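Timley Community Help > Small Business > Equipment

Budgeting for a small robot arm, flower arranging side of a gift shop

Posted by skasville_stems, 2021-01-02

Hi all, hoping someone has been through this. We do table arrangements and hire them out, mostly hydrangea type stuff, blues and creams. Two of us in the back room. Been looking at a small arm to do the repetitive bit, picking stems out of a tray and setting them in the foam, so we can get on with the wiring and the orders.

Harries have quoted for an arm plus a basic two finger gripper. Wrist camera is extra. They say we need the camera, my business partner says we dont. Money is tight and I have to give an answer before February.
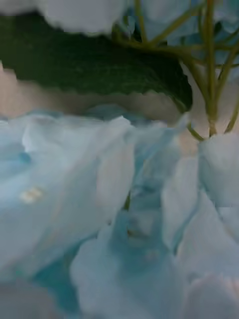 What I can't work out is what else goes on top of the quote. Mounting? Software every year? Somebody to set it up? The sales chap was very nice but every time I asked he said "depends on the application". Well the application is flowers.

Also does anyone know if a gripper will crush the heads. Stems I'm less bothered about.

Bench is 600 deep if that matters. Single socket, bit of a wobble at one end.

Casimiro Campos

Did this for a packing bench, not flowers, so take with a pinch of salt. But the money side will be much the same.

Arm price is the start. Then you want to ask for, in writing:

mounting plate and bolts
cables, incl. the long one to the controller
spare fingers for the gripper
software, and is it once or every year
setup and training, how many days, is travel on top
what happens when it breaks, do they come out or do you post it

Ours came with 2 days of setup and we used all of it on the mounting. Bench flexed. Sort your wobble BEFORE they turn up, otherwise you pay a man to watch you tighten legs. We bolted ours to the wall in the end.

Get the camera. I'd drop something else. Without it every stem has to sit in exactly the same place every time, so you need a jig for the tray, and someone has to load the jig, and by then they could have stuck it in the foam. But ask how close it can focus. A lot of the cheap ones go soft when the gripper is right in on the job, and petals on top of petals in the same colour is hard going for any of them. Take a box of your own stems to the demo and make them do it in front of you. Not their foam blocks, yours.

On crushing, grip the stem and keep off the head. Soft fingers are worth having, we paid 200 for a pair and they've lasted. Ask if you can set the force yourself or if its fixed.

Reach: check from the middle of the base, not the edge of it. 600 deep is fine for the small arms but leave room behind for the cables, they stick out further than the drawing says.

Last thing, put a bit by for the first few months. You will want a second tray, or a different foam holder, or a light over the bench. We went over by roughly a third.

harbourbits

dont bother, get a saturday kid

Old Tin Shed

Ask Skismont if they still do hire. They did when I was looking, 3 months minimum and they took part of it off the price if you bought after. Might have changed, ring them. Much better way of finding out than arguing with your partner over a quote imo.

Agree with Casimiro on the camera but would add, check the software for it is included. On mine the camera was one line on the quote and the licence to use it was another one, on page two, in small print. Was not happy.

And tell your insurer. Mine wanted a risk assesment before it was switched on and that took longer than the delivery did.

skasville_stems

Thanks both, really useful. Have emailed Harries with the list and asked about bringing our own stems. Will ring Skismont after lunch. Partner is now fixing the bench.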